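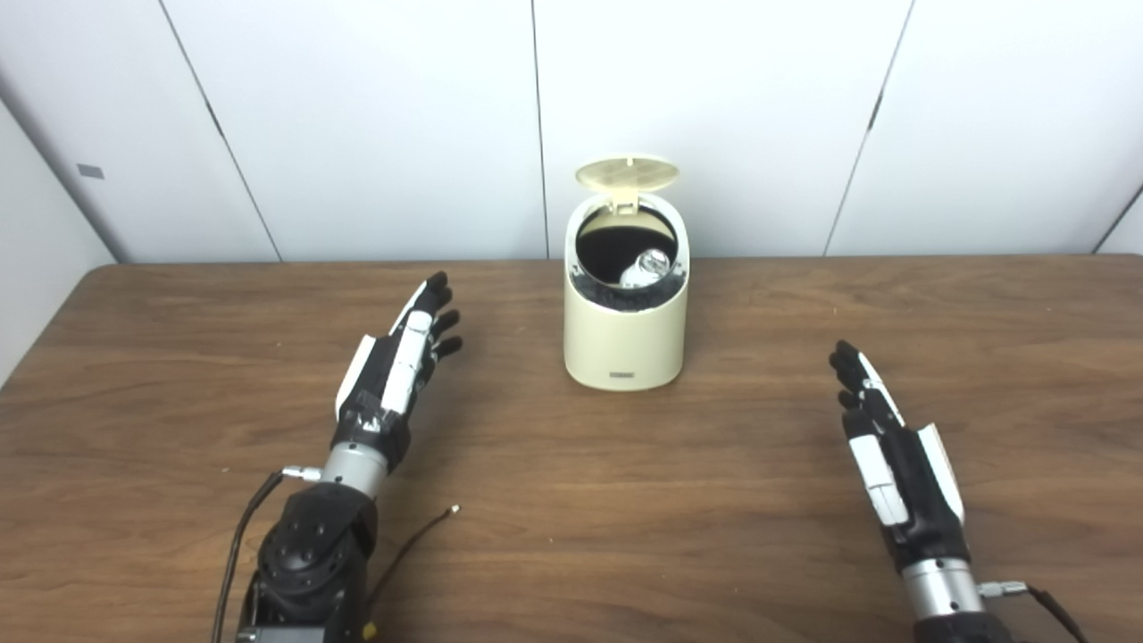
Food scrap drop-off comes to the Cumano building in July

Starting in July, residents of Cumano can drop off food scraps on the ground floor, next to the mail room. The service is run by Vullow, which already collects from two other buildings on the block. There is no sign-up and no extra charge. The cost is covered by the trash hauling budget, which came in under what we planned for last year.

The drop-off is open from 6 a.m. to 10 p.m. and your front door key opens the room. Inside are five green carts with locking lids. Turn the latch a quarter turn to the left, empty your scraps, and push the lid down until it clicks. If a cart is full, use the next one. Please don't leave bags on the floor.

What goes in: fruit and vegetable peels, coffee grounds and paper filters, bread, rice, pasta, eggshells, meat, small bones, cheese, paper towels with food on them, and cut flowers.

What stays out: plastic of any kind, including bags and cups marked compostable. Vullow's site doesn't have the heat to break those down and a load with too many of them gets sent to landfill. Also no pet waste, no diapers, no cooking oil, no tea bags with staples, and no oyster or clam shells. Pull the stickers off fruit.

Most people find that a small bin on the counter works best in the kitchen. It doesn't have to be anything special. Line it with a sheet of newspaper, or leave it bare and rinse it out after each trip. Emptying it every two days keeps the smell down in warm weather. Several residents on the upper floors keep their scraps in the freezer in a yogurt tub and bring the whole block down once a week, which works too. The carts can take frozen scraps.

Fruit flies were the main complaint during the trial run in the spring. A tight lid helps, and so does keeping banana peels in the freezer. If you already have flies, put out a small dish of cider vinegar with a drop of dish soap in it and change it every morning until they are gone.

In the trial, 286 households in the three Vullow buildings took part, and together they kept over 2000 pounds of food out of the trash. The finished compost goes to the Þrastardóttir garden lots behind the parking structure. Residents can take home one bucket each in the fall. Bring your own bucket. We will post the pickup hours when we have them.

The carts will be swapped out early in the morning, and the mail room door may be propped open for a few minutes while that happens. Packages will still be locked up. The Flarero elevator work is on a separate schedule and won't affect the drop-off, but the ramp by the side entrance will be closed until the new railing is in. Use the front.

Questions about the carts, the key, or what can go in should go to Dong-hyun Ki at the front desk, who also has printed lists in four languages. If a latch sticks or a lid won't close, let the desk know and use another cart in the meantime.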